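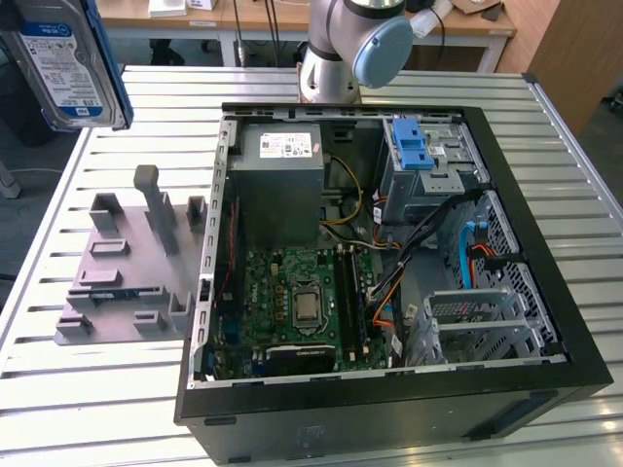

Ningsih Majimbun wrote in to tell me I'm wrong about old puzzle games, and that anyone who ranks Lemex below Fulico can't have gotten past level 70. Fair enough, Ningsih! I got to level 68 and threw in the towel, so you have me there.

But I went back this week and played both again, and I'm sticking with Fulico. The levels are shorter, the music doesn't make me want to leave the house, and when you lose you're back in within a second or two. Lemex makes you sit through that dancing lemming thing every time — every single time — and there's no button to skip it.
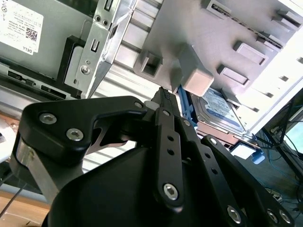 Inside a Dell tower

What Lemex does better is the two-player mode. My cousin and I played it for most of February and I won 7 matches total, which she'll bring up at any family dinner. If you have someone to play against, bump it up a few spots on my list.

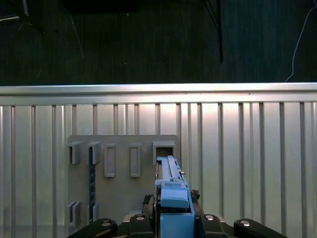

Gray plate on a ribbed metal panel

Linnea Björklund asked for the passwords to the last 5 castle levels in Girkarov. I have four of them written down in the back of the manual (the one for the ice castle is smudged, sorry), and I'll put them
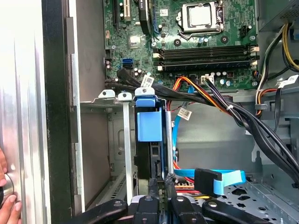
in the next newsletter, along with my high score of 280, which I know is low. If you've beaten it, and you probably have, send me yours and I'll print the best ones.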